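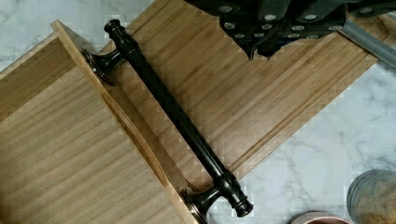
Photo: Hevex / Kurnercombe test kitchen

Hevex Publishes First Results on Kitchen Chores

KURNERCOMBE, November. Hevex today published the first results of Pellen, its program that asks if a robot arm can already help in a normal home kitchen. Our answer for now is: a little, and slowly.

In the program the arms made 700 attempts at small jobs, such as moving a dish or putting a cloth in its place. Hard objects with a simple shape went well. Cloth remains difficult, and so does any handle that is thin or smooth.
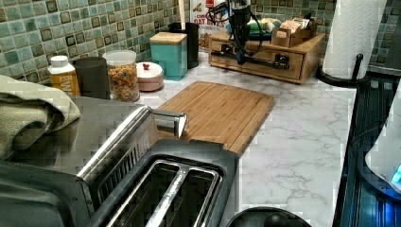
Reading time: 2 minutes

The kitchen at Kurnercombe has a counter with a toaster, a cutting board and food containers. We do not clear it before a test, as families also do not clear theirs.

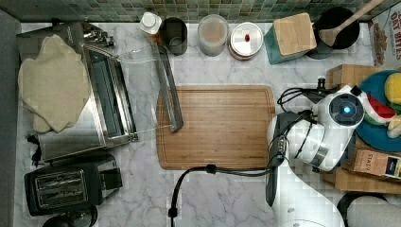

Hidayat, who read the results before publication, finds even this answer too kind, and writes that a helper which needs 5 minutes for one plate is not yet a helper.

We accept the remark. Hevex does not plan to sell a kitchen robot at this time. The next part of Pellen will look at drawers and doors, and the full report can be requested from the Hevex press office.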